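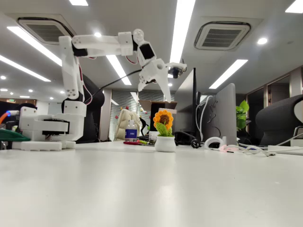

Desk Arm Safety Check — Prundance, Stornden office
Completed August 23, 2022. Next check due in October.

1. Foot plate flat on the desk, base does not rock
Pass. Firmer than the desk, which wobbles if you type with feeling.

2. Screws on the upright and elbow
Pass. One nipped up a quarter turn.

3. Wiring clear of the joints
Pass with comment. The red wire hangs in a loop under the elbow. Clip it before anyone hooks a lanyard in it.

4. Cable from the gripper
Advisory. It trails down past a chair back. Chairs move, and so do the people in them. Reroute.

5. Gripper fingers
Pass. Pointed, so treat as you would scissors. Staff on the Irura desk now wait for it to finish before reaching across, a courtesy they have yet to extend to each other.

6. Reach area kept clear
Fail, mildly. Water bottle, pen-like object and one crocheted sunflower in a pot. The bottle goes elsewhere, cap on or not. I was asked by several people to pass the sunflower and have recorded their views.

7. Loose cabling behind the monitors
Fail. White cable coiled across the desk, black plug lying loose. Older than the arm by the look of the paperwork: first raised under item 401 of the Zamora move list.

8. Stop procedure known to all staff
Partial. Everyone asked could say where the switch is, but 2 of them meant different switches. Label it.

9. Changes to people's work
The arm has taken over sample sorting, up to 200 a day. The sorters now check its sorting, fill in the log and fetch whatever it drops. Fewer sore wrists reported, more sighing. Rota to be rewritten so that no one minds it for a whole afternoon — two requests on this already.

10. Log book
Present. Last entry reads "fine". Please add a time and initials.

Items 6 and 7 to be cleared before the next run.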